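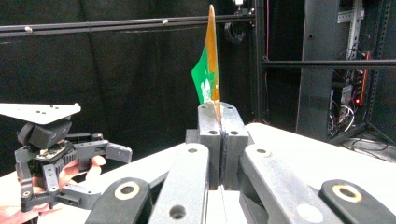

Green with an orange edge, stood up on its thin side.

Fri 13 December. Prillonstead, back bench. Short day, cold, radiator doing its usual nothing.

Job: dry store packets into trays, upright, so the next person can flick through them like records and doesn't have to dig. Paper down on the table first, big white sheet, taped underneath. Good call from Parvathi — last time we chased powder out of the grain for a week.

Started with the flat sauce packets. They're the awkward ones. Anything with a block of stuff in it stands up by itself, these want to lie down. Picked up by the face they flop. Picked up along one thin side, a bit in from the corner, they stay stiff enough to go where you point them. Too near the corner and the rest folds away from you just as you get to the rim.

Tried lowering flat and then tipping up inside the tray. No. Catches on the side every time, and then you've got one hand in there with no room. Upright before it goes over the rim, straight down, let go late. Wrote that on the tape on the cupboard door as well.

Tray goes long side away from you, in the middle of the paper. Had it sideways all through the first run and my wrists knew about it. Packets to the right at a slight angle, not squared up to the table edge. Squared up looks tidy but you can't get hold of the near corner. 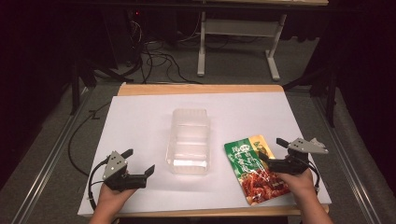 and keep the pile off the paper until you need it. One packet out at a time. When there were several down together I kept choosing, which is slower than it sounds. Iqra reckons she can do it with the pile on the table. Fine, she can do the next lot then.

First run: 12 packets, 9 stood up properly and stayed. The other three slid down and ended up leaning right under the next ones. All three were early on, when there was nothing in the tray to lean against. So the first couple need something behind them. Folded card would do. Used the Zalora catalogue in the end, torn in half, works fine and nobody wanted it.

Second run, same lot, catalogue in the back from the start. All in. One went in back to front, turned it.

Facing: green at the top, food photo at the bottom, picture side to the front of the cupboard. With the writing being in Chinese half of us go by the photo anyway, the reddish brown one with what I take to be meat in sauce. Parvathi wants a strip label on the shelf edge in English as well. Agree. Label the shelf and leave the packets alone, the marker only rubs off on your fingers.

Trays. Frosted ones with the ribbed outside are the keepers. You can tell from across the room if there's something in them without being able to see what a mess it is. The lip is thin, mind — fine for lifting when empty, would want a hand underneath when full. The Abbasi boxes are deeper but the packets vanish in them, so they've gone back under the bench for tea towels and the odd lids.

Dividers want thinking about. Short gap for the single sachets, long compartment for the big packets. I'd put sachets at the front without thinking and then had to reach over them for everything else. Swap it round. Things we use most nearest the hand, and the small fiddly stuff down the far end.
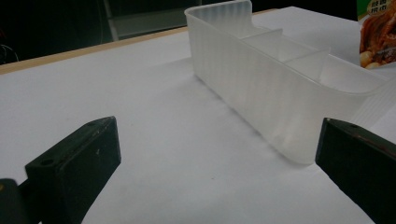
How full should a compartment be?
Leave two fingers of space at the front. Packed tight, the packets come up in twos and threads when you pull one, and the bottom corners get crushed going back in.

(threes, not threads. Leaving it.)

Shelf life: oldest to the front, newest to the back, always. We had one at the last clear out in April that was older than the cupbord. New stuff goes in behind, even when you're in a hurry, even if it means lifting the catalogue out.

Weights, for the order sheet. Prollton shelf brackets are down in the book as 700 g each on the short arm, and a full long tray plus the tins comes too near that for my liking. Move the tins down. The 1000 g bags of rice go on the floor rack regardless and are not to go in trays, whatever fits.

Third run just before lunch, tried going quicker. Not worth it. The lifting is quick already, it's the letting go that needs the pause. Open up too soon and the packet drops the last bit and bounces off the bottom at an angle. Down until it touches,
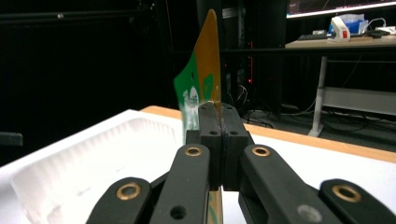 then wait a beat, then let go and come straight up. Coming away sideways drags the packet with you, or the one next to it, and you're back to straightening. Parvathi got the knack faster than me. She turns the packet so it's in line with the gap before she moves it at all, where I was trying to twist it over the rim.

Still to do:
shelf label, Iqra has the tape
proper card backs for the long compartments, give the catalogue its retirement
wipe out the second tray before it gets used
ask about two more of the ribbed ones, same length, with dividers
check the soup sachets for dates, didn't get to them

Paper can stay down till next session, only the one corner lifting.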